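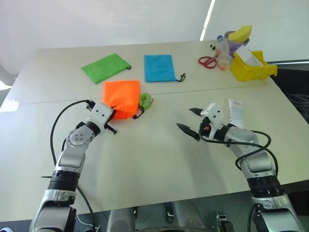 Both arms at the table, with the orange pouch on the left gripper's side.

I spent most of Saturday on the equipment list for next year. We have $2,000 to spend and the first draft came to a good deal more than that, so this post is mainly me working out what to cut.

The arms stay as they are. I had a quote from Dandamero for a newer pair of wrists and I'm not going to pursue it. What we have can handle cloth well enough for the work we do, and the quote would have used up the whole budget before shipping.

Fingers and pads are where the money should go. They wear, they are cheap compared with everything else, and when a set goes bad the bench is down until the mail comes. Murkidier sells pads at $30 a set. I put down five sets for $150. Last year I bought one at a time and paid shipping on every order, which was a poor way to do it. 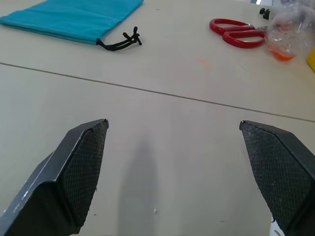 Left and right fingers open, mesh-pattern pads on the inside faces.

The finish on the outer edge of one finger has scuffed a little. That doesn't matter for gripping, so I left complete fingers off the list and kept only the pads. If one bends I'll take it out of the reserve.

Cables are next. Each arm has a black cable that loops out near the wrist, and I want a spare for both. They're $75 each from Murkidier with the right connector already on. I looked into making them up myself and the saving was too small for the time it takes.

Then there's the table. It's two panels with a seam across it, and I have gone back and forth on replacing it with a single top. A single top would be nicer for anything thin that has to slide. It would also mean taking everything down and measuring the arm positions again, so I moved it to the second page of the list with a question mark.

Things to pick up cost almost nothing. Drawstring pouches, a yellow bin, a bottle, scissors. I wrote one line for all of it and will buy the rest as we need it. More pouches would be useful, in a stiffer fabric if I can find one.

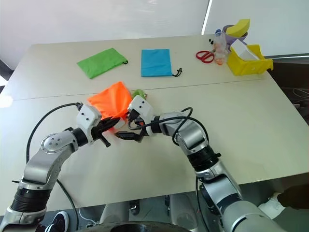
Momitz Two-Arm Bench Group

Where the list stands tonight: pads $150, cables $150, and the remaining $1,700 not assigned. Friesen wants $75 a visit for calibration and I would like to book two in the year, one before March. After that I'd hold a reserve for a motor or a gripper housing. I don't have a price for the housing yet. I've emailed Dandamero for one and will update the list when they answer.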